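Cinco estrelas para o corrimão

Malcolm Holroyd

Em setembro fui a Sosturcombe levantar uma certidão. Esperei 45 minutos, fui atendido em dois e, ainda com o papel na mão, recebi no telemóvel uma mensagem a perguntar até que ponto recomendaria o serviço a um amigo ou familiar. Pensei nos meus amigos. Pensei na minha cunhada. Tentei imaginar o jantar em que eu pousava o garfo e dizia: tens mesmo de experimentar a certidão de teor, vai à senhora do balcão do fundo, diz que vais da minha parte.

Não respondi. No dia seguinte a mensagem voltou, agora magoada. "Ainda não sabemos o que achou." Ao terceiro dia dizia que a minha opinião era muito importante, e foi aí que comecei a desconfiar. Vivi várias décadas a dar opiniões em casa e ninguém mas pediu duas vezes.

Escrevi sobre o assunto nesta página, em poucas linhas e com algum azedume, e o correio que chegou foi mais animado do que a crónica merecia.
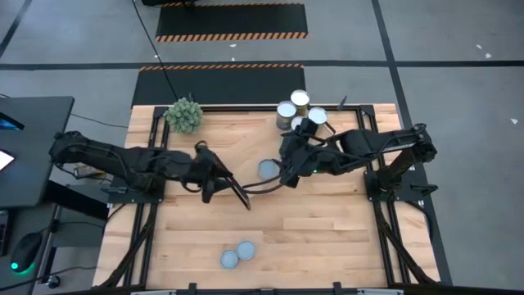

Segundo Peninah Rotich, eu sofro de um caso clássico de homem que nunca precisou de se queixar por escrito. Diz ela que no tempo das boas maneiras só reclamava quem tinha voz grossa e tarde livre, e que o inquérito, por muito parvo que seja, deixa falar quem tem vergonha de levantar o braço. Acrescenta que responde a todos, de pijama, e que lhe sabe muito bem.

É um argumento sério e custa-me não o ter visto antes. Conheço gente que come a sopa fria para não incomodar o empregado (sou eu). Dêem a essa gente uma escala de um a dez, às onze da noite, e ela será implacável. A minha dúvida é o que acontece depois à implacabilidade. No livro de reclamações havia ao menos a solenidade de pedir o livro, o silêncio que caía na loja, o gerente que aparecia a limpar as mãos. Hoje a queixa segue para um número médio, e um número médio não limpa as mãos a coisa nenhuma.

Peguemos na Mollel, que me vendeu uma chaleira. O questionário tinha 29 perguntas. Uma delas queria saber se a chaleira correspondia aos meus valores. Outra pedia-me que descrevesse, numa palavra, a minha relação com a marca, e eu escrevi "chaleira", que o formulário recusou por ser demasiado curta. Nunca percebi o que seria uma palavra suficientemente comprida. Acabei por escrever "desproporcionada" e passei à página seguinte, onde me agradeciam a franqueza e me ofereciam um desconto noutra chaleira.
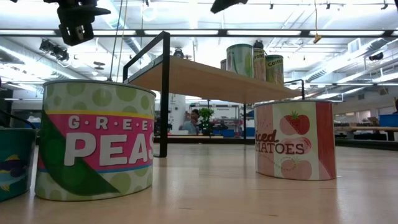 O inquérito de satisfação parte do princípio de que toda a compra é o começo de uma conversa, e eu tenho pelas compras exactamente o afecto contrário: gosto delas por acabarem. Paga-se, diz-se boa tarde, vai-se embora. O comércio antigo percebia isto e gastava o seu entusiasmo todo à partida, na embalagem, onde não fazia mal a ninguém. Uma lata de ervilhas pode apresentar-se às bolinhas verdes, com uma faixa magenta à cintura e a palavra PEAS em maiúsculas brancas que se lêem do outro lado da cozinha, e por mim está tudo dito. Gritou o que tinha a gritar. Não vai querer saber, na quinta colherada, se a experiência está a superar as minhas expectativas, que em matéria de ervilhas sempre foram modestas e sempre foram cumpridas.

Há depois a questão das notas. Quem já andou nos carros da Wudix sabe que cinco estrelas significa "cheguei vivo" e que quatro significa "quero que este homem perca o emprego". As três estrelas, que no meu tempo de escola eram um resultado honrado e davam direito a sobremesa, passaram a ser um acto de guerra. Mutua Nyanda, que é meu vizinho e um homem justo, deu uma vez três estrelas a um canalizador por achar o trabalho mediano. O canalizador telefonou-lhe. Falaram longamente, o canalizador chorou um pouco, e o Mutua subiu a nota para cinco e ainda lhe mandou um frasco de compota. A torneira continua mediana.
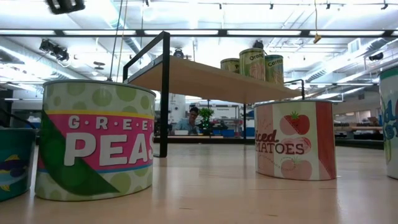 E assim se foi estragando uma coisa útil, que era a capacidade de achar que algo esteve mais ou menos. Quase tudo na vida está mais ou menos. O meu casamento tem dias de quatro e meio, o meu joelho esquerdo oscila entre o dois e o três conforme a humidade, e não vejo que vantagem traria a qualquer deles um formulário. Mas entre o entusiasmo obrigatório e a vingança nocturna deixou de haver lugar sentado para o encolher de ombros, que foi durante séculos a principal contribuição do cidadão comum para o debate público.

Reparo também que ninguém avalia para cima. A clínica de Adholm pergunta-me pela simpatia da recepcionista, pela limpeza do corredor e pela firmeza do corrimão (juro: o corrimão). Não me pergunta se acho bem que haja uma só recepcionista para duas salas de espera. Essa decisão foi tomada por alguém que não tem estrelas nem precisa delas. A recepcionista, coitada, tem uma meta de 90 por cento de sorrisos, e sorri-me como quem segura uma porta contra o vento.
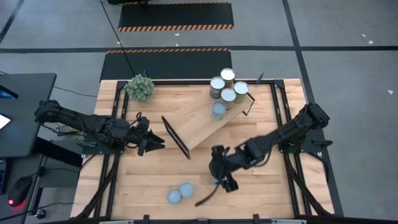 Mesa de madeira clara, chão de betão. Foto: Aileen Lumanlan

Gitau Masanja escreveu-me a propor uma solução, a única que recebi com pés e cabeça: que cada pergunta custe dinheiro a quem a faz. Um cêntimo por estrela, creditado na conta do cliente. Fiz as contas por alto e julgo que a Mollel me devolveria a chaleira e parte da cozinha.

Entretanto tomei uma decisão menor. Respondo a um inquérito por mês, o primeiro que chegar, com cuidado e por extenso, e apago os outros. O deste mês veio da câmara e dizia respeito ao inquérito anterior: queriam saber se me fora fácil preenchê-lo. Atribuíram-me o processo 3232. Pus um sete, por causa do tamanho da letra, e estou à espera de que me telefonem.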